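Products > Small Parts Storage > Bench Trays > Pollus Tray Pair

Last updated: January

Pollus Tray Pair for small fittings

The Pollus pair is a set of two trays for workshops which keep many small metal parts and lose too many of them. One tray is plastic, with compartments. The other is a shallow metal tray with holes. We sell them together, article number 3735, and most customers put them side by side on the bench.

We started to carry this product after Marloes Martens from our repair department asked for it. She had tried deep bins before. With deep bins you must put your whole hand inside, and you cannot see which size is at the bottom. The Pollus pockets are low, so you see the parts from your chair.
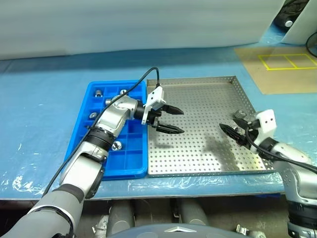
The dividers are molded together with the tray and cannot be moved. We know that some customers prefer loose dividers, and for them we recommend the Brandeo insert box. Loose dividers have one problem: thin washers go under them. In the Pollus tray there is no gap where a washer can go.

The metal tray is for parts that come from cleaning. The liquid goes out through the holes, so please put a cloth or a second tray under it. Do not leave steel parts in it overnight if they are still wet. They will make rust marks, and these marks are difficult to remove – we have tried vinegar and also a soft brush.

Cleaning: warm water and normal dish soap for both trays. No acetone on the plastic one. The dishwasher is possible for the metal tray, but take it out before the drying program.
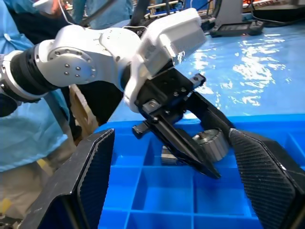

Delivery time is normally 6 working days. If you order before 2 in the afternoon, we pack on the same day. The pair weighs about 169 grams more than the old Hsieh set, so the shipping class has changed, and we ask you to check the rate before you pay. Spare metal trays are available separately. Spare plastic trays are not, but Ngọc Triệu keeps a list and will write to you when we have single ones from returned sets.

The trays also fit on the Dralance shelf, lower position only. In the upper position the rim touches the rail.
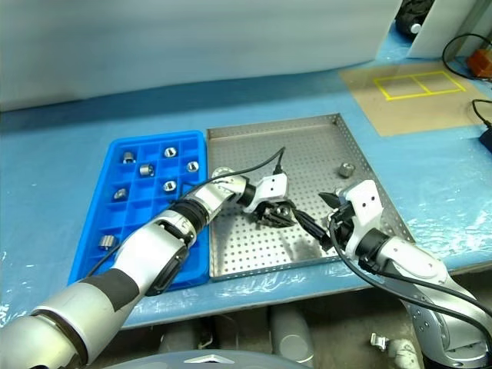
Compartment tray with fittings, perforated metal tray at its right.

Questions about quantities or invoices go to Chun-yin Lo. For schools we can send an offer on paper.

Contact | © Workshop Supply Desk | Back to top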